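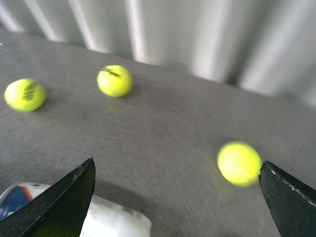 Course tutor, Ball Skills for Beginners
Somis Community Sports Centre, handout for week 4

Welcome back, everyone, and thank you for being so patient with the muddle over rooms last Sunday. This week we leave the rackets in their bags for the first half hour and get to know the ball itself, which I always think is time well spent, even if some of you are itching to get outside and hit something!

We work with three tennis balls each. They are the ordinary yellow-green sort with a fuzzy felt cover, and if you turn one slowly in your fingers you will find the pale seam, one long line that curves round and comes back to where it began. Do try following it with your thumb with your eyes shut – it is harder than it sounds, and rather soothing.

Warm-up at the table

Set your three balls out on a flat, steady surface with a good space between them. A loose, shallow arc is ideal, much as they are on the grey speckled top in the second picture, with the pale curtain behind. Plain surroundings are a real help when you are learning to keep your eye on something small and bright.

Touch each ball in turn, left to right and back again, first with your stronger hand and then with the other. Once that feels easy, pick up each ball and put it back as near as you can to the same spot. Go gently, and carry on chatting to your neighbour if you like.
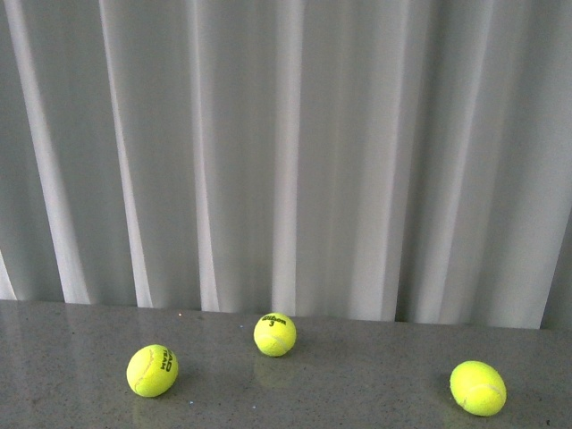

For next time

Please practise the warm-up at home on most days, for as long as you enjoy it. The Widmer booklet has a longer version on its last pages, and there are spare copies in the Purnitz room if yours has gone astray. Bring your three balls with you, and your racket too – we shall be out on the court by the second half, weather permitting.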